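Folding and Storing Sweaters: Frequently Asked Questions
Duvgate Laundry & Linen Help Pages
Last updated December 15, 2025
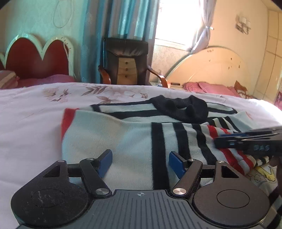
Most of the questions we get between now and the end of January are about knitwear. The answers below cover ordinary sweaters in wool, cotton, acrylic and blends. If the care label in your sweater says something different, follow the label.

Should I fold sweaters or hang them?

Fold them. A knit stretches under its own weight, and a hanger leaves bumps at the shoulders. A light cotton knit can go on a padded hanger for a day or so. Anything with a heavy collar or thick cuffs should be folded.

Where is the best place to fold?

Any flat surface wider than the sweater with its sleeves out. A made bed works well and is easier on the back than the floor. Pull the sheet or cover smooth first. A fuzzy blanket will shed onto a dark knit, so a plain cotton sheet is better.

What is the basic fold?

Lay the sweater face down and smooth it from the collar to the hem. Bring one side in toward the middle, then fold that sleeve back down so it lies along the body. Do the same on the other side. Fold the hem up to the middle, then fold once more to the collar. Turn it over.

For a narrow shelf, fold in thirds at the last step. The stack will be taller but it takes less depth.

My sleeves always end up in a lump. What am I doing wrong?

Usually the sleeve has been folded across the body and left there. It needs a second fold at the shoulder so that it points down toward the hem. Flatten it with your palm before you bring the other side over. Long or wide sleeves may need the cuff tucked up as well.

How do I fold a thick ribbed collar?

Leave it alone until the end. Once the body is folded, turn the sweater face up and press the collar flat with both hands, front against back. Tall collars can be folded down once. Don't roll them tightly or pull them to one side, as the ribbing will hold that shape.

How do I keep stripes straight?

Use them as a guide. On a sweater with stripes across the body, line up the stripe at one side seam with the same stripe at the other before you make the first fold. If the stripes run at a slant after folding, the body is twisted. Open it and start again from the hem.

Can black and white stripes bleed in the wash?

They can, mostly in the first few washes. Red trim is the other one to watch. Test by pressing a damp white cloth on the dark part for a minute. If color comes off, wash the sweater alone in cold water and don't leave it sitting wet in the machine. Dry it flat on a towel, and put a second towel inside the body to keep the front and back apart.

How many sweaters can go in a stack?

We suggest 6 at most, with the heaviest at the bottom. Past that, the ones underneath get hard creases and the stack tips over when you pull from the middle.

Is it all right to roll them?

Yes, for thin knits and for packing. Mal-soon Yeo on our help desk rolls hers for drawers and stands them on end so that each one can be seen. Thick sweaters take up more room rolled than folded.

Can I use vacuum bags?

For synthetic knits, for a season, yes. For wool, no. Wool kept flat under pressure can be slow to recover. Use a cotton storage bag or a lidded box such as the Palma underbed box, which holds some 3 bulky sweaters per layer.

Do sweaters need to be washed before storage?

Yes, even if they look clean. Skin oil and food attract moths, and old marks turn yellow. Make sure the sweater is completely dry before it goes in the box.

How do I get fold lines out?

Hang the sweater in the bathroom during a shower, or hold a steamer a few inches away. Lay it flat afterward and smooth it by hand. Don't put an iron directly on ribbing.

I have a question that isn't listed.

Write to Clive Hebden at the Duvgate help desk using the contact form. Please include the fiber content from the label. Replies usually take 2 working days, a little longer in January.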